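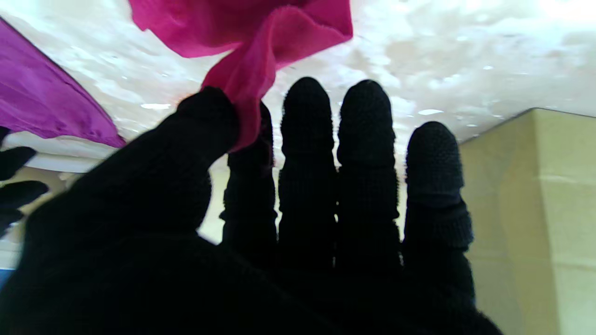
엄지와 검지로 자홍색 천 모서리를 집은 로봇 손

수요일 저녁에 빨래를 개다가 이 글을 쓰기 시작했다. 주제는 몇 달째 같다. 기계가 집안일을 할 수 있게 됐는가. 내 대답은 아직 '일부만'이다.

컵이나 상자는 모양이 변하지 않으니 잡을 자리를 한 번 정하면 된다. 천은 집는 순간 모양이 바뀐다. 사진의 천도 얇고 약간 광택이 있는데, 접힌 부분이 겹치고 손가락 사이에서는 한 가닥으로 꼬여 있다. 어디가 모서리이고 어디가 그냥 주름인지 나도 한참 봐야 안다. 손가락이 다섯 개라고 해서 쉬워지는 문제도 아니다. 얇은 천은 결국 엄지와 검지 끝으로 집게 된다.

5월에 Tronside에서 일하는 Clem Henare와 이 얘기를 길게 했다. 그쪽 작업장에서는 Urio라는 장비로 수건을 갠다. 크기가 같은 수건만 넣으면 한 번에 최대 388장까지 처리한다고 했다. 그런데 티셔츠를 섞으면 바로 멈추고, 뒤집힌 양말은 아예 넣지 않는다. 결국 앞에서 사람이 분류한다. Clem은 그 분류가 제일 지루한 일이라고 했다.

Awuor Simiyu의 의견은 조금 다르다. 속도가 느려도 밤새 혼자 돌면 된다는 것이다. 나도 한 장에 25초쯤 걸리는 건 상관없다. 다만 중간에 떨어뜨린 것을 스스로 주워서 다시 시작해야 한다. 내가 옆에서 지켜봐야 한다면 직접 개는 편이 빠르다.

작업장 일은 사정이 좀 낫다. 같은 부품이 같은 방향으로 들어오고 조명도 일정하다. Vinero 창고에서 본 포장 라인은 오전 내내 상자 319개를 문제없이 넘겼다. 집에는 그런 조건이 없다. 우리 집 빨래 바구니만 해도 매번 내용물이 다르고 소매는 반쯤 뒤집혀 있다.

지금 당장 산다면 나는 빨래 개는 로봇보다 건조기를 바꾸겠다. 생각이 바뀌면 다시 쓰겠다. 다음에는 Pukel의 설거지 장비를 보러 가기로 했고, 유리컵을 어떻게 다루는지부터 볼 생각이다.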